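Blog > Money and Privacy > Loyalty apps and what they keep

I got another letter in December. Same kind of envelope, same soft gray logo, same opening line about how seriously they take my privacy. This one came from Dredetti, the kitchen and housewares chain, and it told me that "certain customer information" may have been seen by somebody who shouldn't have seen it. Page two offered me 12 months' worth of nothing much, plus a coupon.

I shop at the Mellham store maybe 4 times a year. I signed up for the rewards program because the cashier asked and there was a line behind me. For that I handed over my name, email, phone number, birthday and home address. Why a store that sells colanders needs my birthday I couldn't tell you, and neither could the person on the help line.

The letter says card numbers were not involved. Fine. I believe it about as much as I believe the part where they "have no evidence of misuse." No evidence can mean they looked hard and found nothing. It can also mean they didn't look. The letter doesn't say which, and I called to ask. The answer I got was read off a screen, and when I asked again it was read to me again, a little slower.

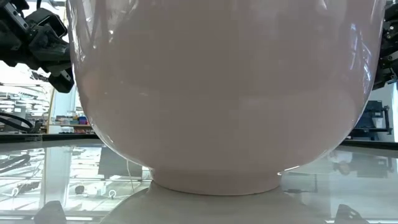 Then there's the matter of the outside company. Dredetti doesn't run its own rewards system. It pays an outfit called Leitner, which stores the data with another outfit called Buserska, and I had never heard of either until I read the small print on the back. So when I typed in my birthday at a register, it went through two more sets of hands before it landed anywhere. I don't remember agreeing to that. I'm sure I did, somewhere in the terms.

The letter says up to 3,000 customers in my area were affected. Up to. That could be 80 people or it could be all of us.

The free credit monitoring is what bugs me most. To turn it on, you make an account with yet another company and give them your Social Security number. Dredetti never had my Social Security number. I'd be fixing a leak of my phone number by handing over something far worse. I passed, and froze my credit myself with the three bureaus, which costs nothing and took me less time than the phone call did.

I also asked to have my rewards account deleted. They warned me I'd lose my 1,000 points – worth a few bucks off a saucepan, as far as I can work out. I told them to go ahead. The confirmation email said my request had been received and that some records may be kept "for business purposes." I wrote back asking which records and what purposes. Still waiting on that one.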